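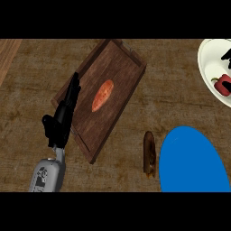 Tray assembly automation at the Fostville kitchen is the use of robot arms to portion and place food items at a contract catering plant operated by Hakala. The plant prepares cold and reheatable meals for schools and clinics. Before the change, all placement was done by hand on two parallel lines. The arms work at table height and handle one item at a time, and each placement task is first built in simulation. A typical rendered task has a single arm with a black multi-fingered gripper held over the rim of a wooden tray, an elongated orange food item on the tray floor, and a white bowl containing a red bell pepper farther off on the same table. Tasks of this kind are used to set approach angles and finger spacing for foods of uneven shape.

Background

Hakala began the project after repeated difficulty filling early shifts. The control software, Zirkon, was supplied by the integrator Skadon, which also trained the first group of operators. At the start of the project the kitchen employed 53 people, 18 of them on tray assembly. Regular production with the arms began in September, on one line only. The second line remained manual for the cutting and filling of soft items – mainly sliced fruit, sauces and fresh cheese.

Operation

Each station is watched by an operator, who may stop it at any time. Items that the arm cannot grip after 5 attempts are passed to a manual bench. A station is rated at 300 placements per hour, although the rate is lower for rounded produce and for anything with a loose skin. Fingers are removed and washed at every change of menu.

Effects on staff

No assembly jobs were cut in the first year, but their content changed. Workers who had placed items by hand were moved to station operation, quality checks or the manual bench. Operators reported less wrist and shoulder strain. They also reported more time spent standing still, and more interruptions from alarms. Job rotation was shortened as a result, and alarm sounds were replaced by lights at most stations.

Pay grades were a point of dispute. Station operators were at first kept on the assembly grade – a separate grade was added later, with a short written test. Staff on the manual bench asked for the same grade, on the grounds that they received the most difficult items. The request had not been settled at the time of the last review.

Last updated: 28th August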